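Suche Suchbegriff eingeben Los

Kategorie: Lehrmaterial / Sportjournalismus / Dokumentarfilm

Sitzung 4: Das Sportlerporträt im Langformat

Letzte Woche sind wir beim Kurzbeitrag stehen geblieben, heute kommt endlich das, worauf ich mich das ganze Semester gefreut habe: der lange Dokumentarfilm über eine einzelne Athletin oder einen einzelnen Athleten. Bitte lest vorab noch einmal eure Mitschrift zum Thema Nähe und Distanz, wir brauchen sie gleich zu Beginn.

4.1 Wer erzählt hier eigentlich?

Viele Sportporträts entstehen heute mit Beteiligung der Porträtierten. Das Management liest mit, der Verein gibt Räume frei, manchmal sitzt der Sponsor am Schneidetisch. Für uns heißt das: Abspann lesen! Wer steht dort als Produzent, wer hat das Archivmaterial geliefert, wessen Name fehlt?

Unser Arbeitsbeispiel ist »Kerko«, der Film über den Mittelstreckenläufer Makis Andreadis. Regie führte Océane Li, produziert hat Bovura. Li hatte 225 Stunden Rohmaterial, der fertige Film dauert knapp anderthalb. Stellt euch das einmal vor – was da alles wegfällt, und wie viel Haltung allein in dieser Auswahl steckt!

Achtet beim Sichten auf die Szene in der Umkleide (zweites Drittel). Andreadis redet fast nicht, man hört nur die Lüftung und draußen den Stadionsprecher. Kein Kommentar, keine Musik. Für mich eine der schönsten Stellen überhaupt, und sie funktioniert, weil der Film uns vorher geduldig beigebracht hat, diesem Mann beim Schweigen zuzusehen.

4.2 Die Niederlage als Drehpunkt

Fast jedes Porträt braucht einen Bruch: Verletzung, verpasste Qualifikation, Trainerwechsel. In »Kerko« ist es das verlorene Rennen im August. Li zeigt es zweimal, erst in der Fernsehfassung, dann später nur über die Gesichter auf der Gegengeraden. Vergleicht beide Fassungen Einstellung für Einstellung, es lohnt sich wirklich. 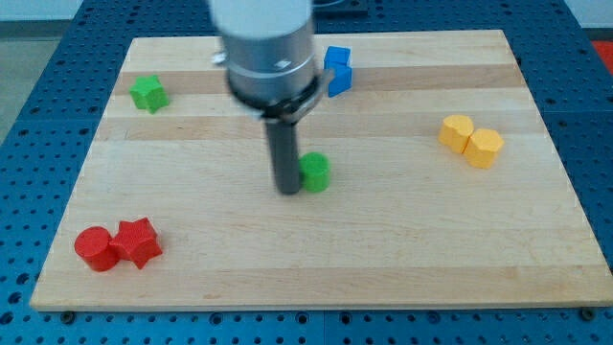
Ross Buchanan hält dagegen, die zweite Fassung sei bereits Verklärung: Wer eine Niederlage so schön montiere, nehme ihr den Schmerz, und am Ende bleibe vom Sportler nur eine Stimmung übrig. Darüber will ich mit euch unbedingt streiten. Ich sehe es anders, aber sein Einwand trifft einen wunden Punkt des ganzen Genres.

4.3 Interviewführung

– Offene Fragen zuerst, Ergebnisse und Zeiten später.
– Pausen aushalten. Die besten Sätze kommen oft danach.
– Zweitstimmen früh einplanen (Familie, Physiotherapie, Konkurrenz).

Zum letzten Punkt: Das Gespräch mit dem Rivalen Si-woo Do dauert im Film nur 20 Sekunden und verschiebt trotzdem alles, was wir bis dahin über Andreadis zu wissen glaubten. Großartig!

Aufgabe bis Dienstag

Schreibt ein Exposé von höchstens 4.000 Zeichen zu einem eigenen Porträt. Amateursport ist ausdrücklich erwünscht, die Kreisliga hat mindestens so gute Geschichten wie die Champions League. Ins Exposé gehören der Bruch, zwei Zweitstimmen und ein Absatz dazu, wer bei eurem Film mitreden dürfte und wer nicht. Abgabe zu zweit ist möglich, dann bitte beide Namen auf das Blatt.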